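Home | Courts | Juniors | Stringing | Contact

Equipment notes, April
2 min read

Ball stock for the spring ladder has arrived at Hallcombe. The order was 200 tubes, all for hard court and synthetic grass. Existing stock stood at 29 tubes, giving 229 on the shelf.

Tubes are stored upright, base down, out of direct sun. Pressurised balls start losing bounce once the seal is broken, so open one tube per match and finish it before taking another. Each tube carries a round white sticker low on the side. Leave it on.

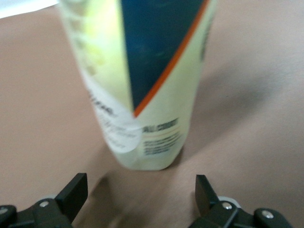

Used balls go in the bin by court 2, sorted by feel: firm ones to the Masilska juniors, soft ones to the ball machine. Empty tubes are kept for coaching targets. Rinse them first and keep the lids separate.

Shortages or split seals should be reported to Edgardo Quiambao at the desk before play.

© Hallcombe Tennis | Contact the desk | Back to top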